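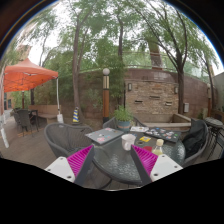 Dallgate Gives the Sidewalk Table Another Summer, With Paperwork

Search news, topics, places Search

Dallgate has decided that people may go on drinking coffee outdoors, provided they do it inside a painted line.

The town council voted 5 to 2 to extend its outdoor seating permits through the end of October, ending a spring in which the subject took up more meeting time than the bridge, the budget and the other bridge put together. Under the new rules, a café or restaurant can set tables on the sidewalk in front of its own windows until 10 p.m. The tables must leave a clear path for strollers and wheelchairs. They must also stay put, a clause that appears to be aimed at last year's habit of seating areas drifting slowly toward the sunny side of Presteck Street.

The permit costs $90, up from nothing. For that, the business gets a sticker for the window and a visit from a town employee with a can of white paint.

A petition in favor of the extension drew 1,719 signatures, a healthy number for a town that had trouble filling the ballot for its last school board election. A rival petition, which asked for the tables to be removed and the parking spaces returned, was handed in after the deadline. Its backers said they had been unable to find parking near town hall.

Selik, the bakery on the corner of Presteck and Mill, had its chairs out by breakfast the morning after the vote. Pylypenko, the dumpling place next door, held off until lunch, then put out twice as many. The two businesses share a strip of sidewalk and a long disagreement over where one half of it ends. The paint is expected to settle this, or at least to give them something to point at.

Umbrellas remain the weak spot. The council could not agree on whether they count as furniture or as signs – several have beer logos on them – and sent the matter off for further study. Until a ruling comes back, umbrellas are allowed as long as they are closed. Customers hoping for shade are advised to sit on the north side of the street, where there are no cafés.

Permit forms are available at the town clerk's front desk, which closes for lunch at noon. Heaters, live music and dogs will be taken up in September.

41 shares 23 comments

Contact the newsroom | Copyright Dallgate Local News. All rights reserved. | Back to top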